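# How Does a Robot Arm Know What to Do?

A robot arm is made of metal, motors and wires. None of those parts can think. The arm moves because a computer program tells each motor how far to turn and how fast. When people talk about a "smart" robot, they are mostly talking about the program.

Vasiliki Alexiou and Ifeanyi Dauda write programs like this at a small company called Clomix. Their program is named Passka. It has one main job: pick something up and put it somewhere else. You can do that without thinking. For a computer, it takes a lot of steps.

## Step 1: Looking

A robot's camera does not see a card or a box. It gets a grid of tiny colored dots called pixels, and each dot is stored as numbers. The program has to find shapes in all those numbers. This part of the software is called **perception**.

Perception can be fooled. A patch of sunlight on a table has sharp edges, and so does a sheet of yellow paper. You know that light is flat and that you can't pick it up. The program has to learn this from many examples. Passka has studied 2,725 practice pictures, and 261 of them were added only to teach it about light and shadows.

## Step 2: Planning

Next, the program must find a path for the hand. This is called **planning**. It sounds simple, but an arm has an elbow and a shoulder too, and they swing through the air while the hand moves. A path that is safe for the fingers might bump the elbow into a chair.

The planner tries many paths inside the computer and throws out the ones that would hit something. Then it picks one of the paths that is left. Often it goes for the shortest, but sometimes a longer path is smoother and better for the motors.

Programmers do a lot of this work in a **simulation**, a make-believe room drawn by a computer. It works like a video game with very careful rules about weight, bumping and falling. If the arm knocks over a chair in there, you press a key and the chair is back where it was.

The simulated room has furniture, doors and a table with a big cardboard box on it. A small red card lies near the table's corner. It is a hard thing to pick up, as you know if you have ever tried to lift a playing card off a smooth table. The black gripper has two fingers and is holding nothing. 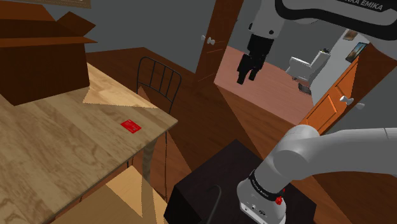

## Step 3: Moving

Now the plan has to become motion. This part is called **control**. The control program sends orders to the motors many times every second. After each order it checks where the arm really is. If the arm is a tiny bit too low, the next order lifts it a tiny bit.

You do the same thing when you carry a full glass of water. You watch the water and keep fixing the tilt of your hand. The checking is called **feedback**.

## What happens when it goes wrong?

Programs make mistakes, and finding out why is a big part of the job. In March, Ifeanyi ran the same pick-up test 84 times in simulation. The fingers missed in 11 of those runs.

He and Vasiliki played the runs back slowly. Perception had found the object each time, and the path was fine. The trouble was in control. The fingers started closing a moment too early, before the arm had stopped. They changed one line of the program so that it waits for the arm to be still, and then ran the whole test again.

Tools that let you replay a run, stop it and look at the numbers are software too. Without them, the two programmers would have had to guess.

## Try it yourself

You need a friend, a blindfold and a coin on a table.

1. Your friend is the arm and wears the blindfold.
2. You are the program. Give only short orders, such as "left," "down," "stop" and "close fingers."
3. See how many orders it takes to pick up the coin.
4. Swap places and try it with a flat card – that one is harder.

If your friend's elbow hits something, you need a better planner.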